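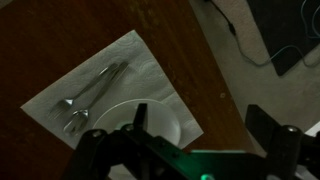
Maricica Ciobanu wrote that a fixed supper hour would be unfair to the smaller houses, where the owner cooks and serves alone, and that guests arriving by the last ferry should not have to go to bed hungry because the rules were written for the larger places. She asked that her letter be entered ahead of the minutes, and the chair agreed.

FLENDNESS GUESTHOUSE ASSOCIATION
Minutes of the Winter General Meeting
Held January 7, 2022, in the dining room at Galbraith House

Present: 22 member houses, represented in person or by proxy. The chair declared a quorum.
Apologies were received from Tukero Lodge, which was represented by proxy.

Minutes of the previous meeting
The minutes of the June meeting were taken as read. One correction was made: the house named in the item on bicycle storage was Grelto Cottage, not Grelto Farm. The minutes were approved as corrected.

Matters arising
The secretary reported that the ferry company had not yet answered the Association's letter about the early sailing. A second letter will be sent. A member asked whether the town office might raise the matter on the Association's behalf. The chair preferred to wait for a reply to the second letter first.

The shared laundry contract was signed in the fall on the terms members had already seen. Pillowcases are still being returned to the wrong houses. Members are asked to mark all linen on the inside hem.

Evening meals
The chair introduced the proposal circulated before the meeting. Under it, any house listed in the Association's booklet as serving supper would offer a hot meal at a stated hour, at a price printed in the booklet, and would accept guests from other member houses when space allowed.

The chair noted that the only restaurant open through the winter closes for several weeks after the holidays, and that guests have complained of having nowhere to eat. The booklet received 56 written comments last season, and the lack of an evening meal was the subject raised most often.

Discussion followed. The proxy for Tukero Lodge supported the proposal but thought the stated hour should be a range. Grelto Cottage asked who would carry the cost if a guest from another house booked and did not come. It was suggested that the sending house take payment at the time of booking - this was generally accepted. The letter from Maricica Ciobanu was read aloud. Several members agreed with it and asked that houses be free to offer a cold plate after the stated hour.

An amendment was moved and seconded, replacing the words "at a stated hour" with "between stated hours, with a cold plate available to late arrivals on request." The amendment carried.

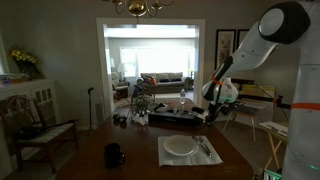

Plate and napkin on the dining table.

The amended proposal was put to the meeting and carried, with three houses opposed. It takes effect with the next printing of the booklet. Houses that do not wish to be listed as serving supper need take no action.

Table linen and settings
The secretary reported on a bulk order of napkins and tablecloths. So far 11 houses have asked to take part. The supplier will hold its price until the end of the season, provided that the order is placed as a single delivery. Members who prefer paper napkins may order these on the same form. The meeting declined to set a standard color or pattern, and the chair reminded members that the matter had been argued at length in past years.

Winter heating of common rooms
A member raised the question of how early in the day dining rooms should be heated. Practice varies from house to house, and older buildings take longer to warm. The meeting agreed that the booklet should ask guests to tell their host in advance if they want an early breakfast. No rule was adopted.

Questions from members 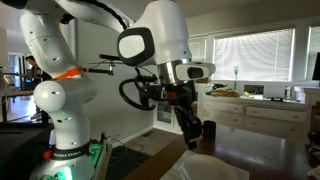

Does a house that serves supper only on request have to print a price?
Any house listed under supper must print one, including those that cook on request - a house that would like to settle the price with each guest should ask to be left off the supper list.

The secretary was asked to include this point in the letter to members that goes out with the proofs.

Other business
The sign at the harbor has been damaged again and the lower half can't be read. Galbraith House offered to store the sign while it is repainted. The offer was accepted with thanks.

Members were reminded that changes to room descriptions must be sent in writing. Changes given by telephone will not be printed.

Next meeting
The next general meeting will be held in June at Tukero Lodge. The secretary will confirm the day by letter.

There being no further business, the chair closed the meeting.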